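What Is a Ceasefire?

When two sides in a war agree to stop shooting at each other, it is called a ceasefire. You may hear this word on the news. A ceasefire can last a few hours or many years. It is different from the end of a war, and this page explains why.

How is a ceasefire different from peace?

A peace treaty is an agreement that ends a war. It answers the big questions, such as where the border will be and who will pay to fix what was broken. These questions can take years to settle.

A ceasefire is smaller. The two sides have not settled their argument. They have only agreed to stop fighting while they talk, or while people get help. Soldiers usually stay where they are and keep their weapons.

You may also hear the word truce. It means nearly the same thing as ceasefire. An armistice is a more formal agreement, written down and signed by the leaders or generals of each side. The fighting in the Korean War stopped with an armistice in 1953. A peace treaty was not signed.

Why do countries stop fighting for a while?

There are many reasons. Sometimes a ceasefire lets trucks bring food, water and medicine to a town. Sometimes it lets families leave a dangerous place or lets the two sides trade prisoners. Winter can be a reason too. People need heat, and workers cannot safely repair power lines while there is shooting nearby.

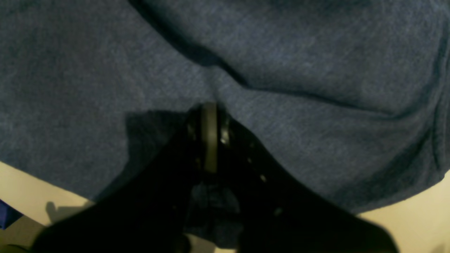

Sometimes both sides are tired and neither one is winning. And sometimes other countries push them to stop. They may offer help if the fighting ends, or say they will stop trading if it goes on.

Who helps them agree?

Leaders who are at war often do not want to sit in the same room. A person or country that is not part of the war can carry messages between them. This helper is called a mediator.

Shahab Ghaffari teaches older students about how talks like these work. He asks them to act out a ceasefire between two made-up countries, Jekdale and Flunach. One student is the mediator and walks back and forth between two classrooms.

"They start with the hard things and get stuck," he says. "Then somebody asks what time the shooting should stop, and they can agree on that. So we begin there."

Real agreements have details like that as well. They say the exact time the fighting must stop. They often include a map with a line on it. They say how far back the big guns must be moved, and what each side should do if it thinks the other has broken the rules.

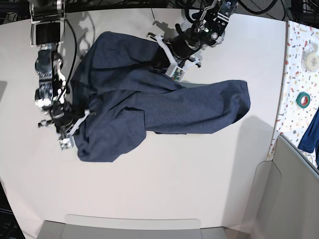
Who checks that the rules are kept?

Often there are observers. These are people sent by other countries, or by a group such as the United Nations, to watch and write down what they see. They may drive along the line, look through binoculars or use pictures taken from the air.

Glenys Sedgwick used to work as an observer. Most observers on her team did not carry weapons. If she heard a shot, she wrote down the time and the direction it came from. Then she talked to officers on both sides. Some days her whole report was 7 lines long.

What happens if someone breaks a ceasefire?

It depends. One shot may be a mistake, and both sides may decide to leave it alone. Many ceasefires have small fights in them and still hold. If there is a large attack, the other side may start fighting again, and then the mediator has to begin over.

Words to know

Armistice: a formal, signed agreement to stop fighting.
Mediator: someone who helps two sides reach an agreement.
Observer: someone who watches and reports what happens.
Treaty: a written agreement between countries.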